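Health > Research > Questions readers send us
214 shares | 9 comments

Does the Werkville trial show that fasting reverses prediabetes?
No. It followed 163 adults until September and found slightly lower morning glucose. "Reverses" came from the press release. 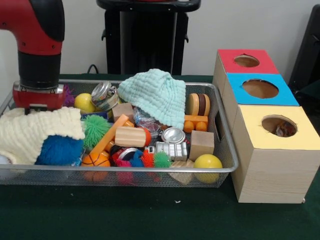
A reader in Stordale objects that her own numbers dropped within weeks and asks why that shouldn't count. It counts for her. It says little about the next person, who may have changed three other things as well.

Were there enough people in it?
I doubt it. Almost 60 quit early, and the paper is vague about why.
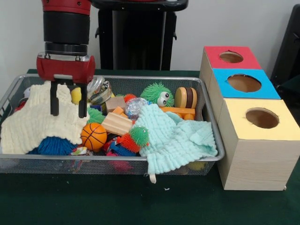
Basket and cream knitted cloth.

Who paid?
Drovley, which sells the meal plan - draw your own conclusions. The paper does say so, on its last page.
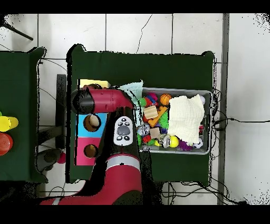 Shape-sorting box beside the toy bin.

Isn't the Manurung study better?
Bigger, at 190 people, but it had no control group. I wouldn't change my breakfast over it, and I certainly wouldn't

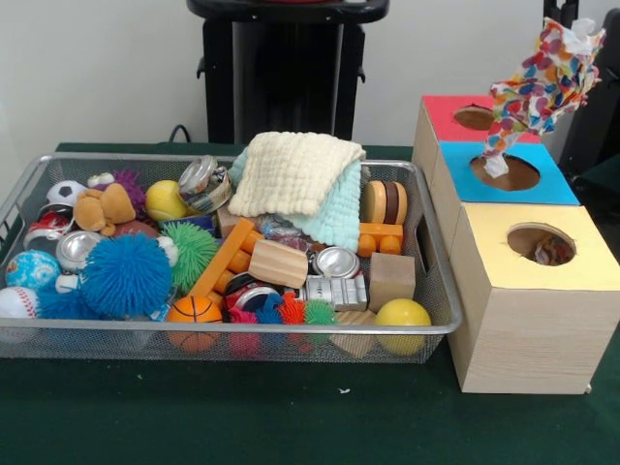 stop a prescribed drug over it. Ask your doctor first - and ask what your A1C was a year ago, not just last week.

Will you update this page?
If somebody repeats the trial without a sponsor, yes.

Filed under: Diabetes, Reading the Studies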